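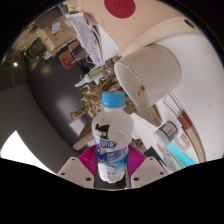
*A gripper holds a water bottle near the bottom. The bottle is partly filled.*

# Can a machine tidy up your room yet?

Think about the last time you picked up a bottle of water. Did you think about your fingers? Probably not. Your hand knew how wide to open and how hard to press. For a machine, each of these things must be learned, and this is slow work.

A gripper is a kind of simple hand. The one in the photo has two beige fingers, and each finger is flat and has corners. Your own hand has five fingers, and all of them can bend. So the gripper must do its job with much less.

## Why is a bottle difficult?

Clear plastic is hard to see for a camera. Light goes through it, and the machine may look at the things behind the bottle and become confused. Try this at home: put a clear bottle in front of a newspaper and look at it with one eye closed. Where does the bottle end?

Thin plastic is also soft. If the fingers press too much, the side goes in with a "crack". If they press too little, the bottle slides down. And water moves. When you carry a bottle quickly and then stop, the water wants to continue.

## How does a machine learn it?

One way is that people show it. A person holds a gripper in the hand, like big kitchen tongs with a camera, and does the chore many times. The computer then studies the films from the camera.

At Painemal, a small workshop in the town of Gradholm, Aliki Kouris teaches machines in this way. Her team has recorded 3,000 short films of people who pick up things and put them down again. "Children ask me why we need so many," she says. "I tell them that a baby also drops the spoon many times, and we don't become angry with the baby."

## Which chores can machines do now?

Some chores are already quite easy for them. A robot vacuum cleaner can clean a flat floor. In many factories, robot arms put the same box in the same place all day long.

A home is more difficult. In a home there is crumpled paper, a jar with a lid, a sock under the bed, and tomorrow everything is in another place. Kacper Witkowska, who works with Aliki, tested a machine called Plitedeck in January. It had to clear a table with cups and bottles. It needed 105 seconds for one cup, and it left 2 bottles where they were. His daughter cleared the same table before he had finished writing his notes.

So the answer to our question is: a little bit. Machines can do some parts of a chore, when the room is prepared for them. For the whole chore, people are still needed.

## Try it yourself

Take a pair of kitchen tongs and an empty plastic bottle with its cap on. Ask an adult before you take the tongs.

1. Pick up the bottle near the bottom.
2. Pick it up near the cap. Which is easier?
3. Put some water in the bottle, close it well and try both ways again.
4. Close one eye and repeat.

Write down how many times the bottle fell, and compare with a friend.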